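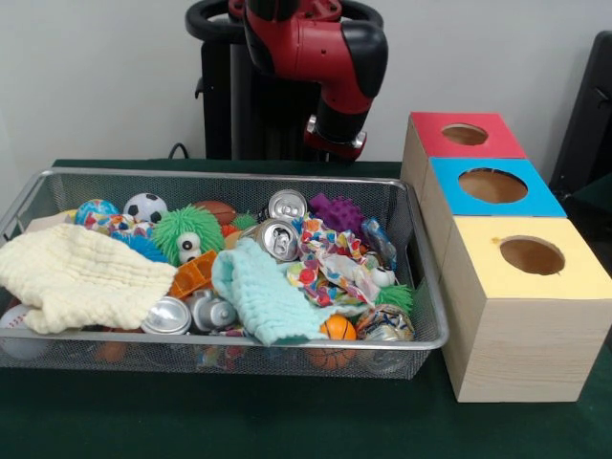

Wire baskets are fine for fruit, but dog toys need a bin with a lid, one reader wrote under my last storage post, adding that the dirt falls straight through the mesh onto the floor. It does fall through. I've used the Zarirell wire basket for eight months now, and I sweep up a bit of grit whenever I move it. I still like it better than the plastic bin I had before, which kept the same grit at the bottom along with hair and a smell.

The Zarirell is a rectangular silver mesh basket with a rounded metal rim. I paid $30 for the 15-inch size at Jultby. There is a smaller one for less money, but I looked at it in the store and it would fill up with two rope toys and a ball. It had roughly 300 ratings on the store's site when I ordered, most of them from people keeping bread or mail in it.

The rim is the best part. Cheap wire baskets often have cut ends that stick up at the corners and catch on fabric. This one is smooth all the way around, and I can pull a washcloth across it without snagging. The mesh itself is fine enough that small balls stay in. It has bent a little on one long side where I lean on it, and I pushed it back by hand.

It is shallow for its size. That was a complaint in several of the ratings, and it's a fair one if you want to store a lot. For toys I think shallow works. You can see most of what you have without digging, and a dog can choose something without tipping the whole thing over. My old bin was deep and the same four toys lived on top all year.

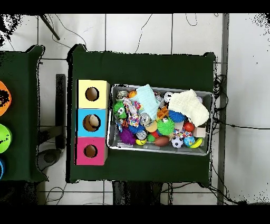 Does it rust if you wash it?

Mine has a few brown specks at one corner weld, on the underside, after being rinsed about once a month and left to drain. I dry it with a towel now and the specks haven't spread. I wouldn't leave it outdoors.

Spiky rubber toys are a small nuisance in it. The tips poke into the mesh when the basket is full, and you have to lift them straight up. Rope toys are easy. Crinkle balls do all right as long as nothing heavy goes on top of them. Cloths take up more room than you'd expect, so fold them and put them in last.

I also bought the Feyisa cardboard boxes to go next to it. They come flat, fold up in a couple of minutes, and have a round hole in the top of each one. They're meant for hiding treats or for sorting small things. The cardboard is thin, and I would not expect them to survive a puppy. Mine have held up because they sit on a table. 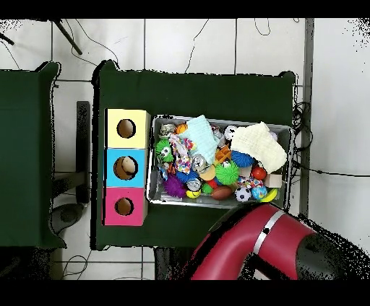

Sorting is what I wanted the boxes for, and they do part of the job. I got the pale yellow, the blue and the pink, and pushed together in a row along one side they take up very little of the table. The color makes it easy to remember what goes where. Be aware that the holes don't match: the one in the blue box is slightly larger than the others, so anything round and a bit bulky has to go in there. The listing didn't mention it. Getting things back out means turning the box over and shaking it, so they suit toys you rotate every few weeks – daily favorites should stay in the basket.

I looked at the Ilix basket too before buying. It has handles, and the Zarirell doesn't, and I do miss them when it's full. The Ilix had gaps in the wire wide enough for a small ball to drop through, though, so I passed on it.

I'd buy the Zarirell again at the same price. The Feyisa boxes I'd buy only on sale. If you have a large dog with large toys, measure the longest one first and check it against the inside of the basket, which is a little shorter than the number on the tag.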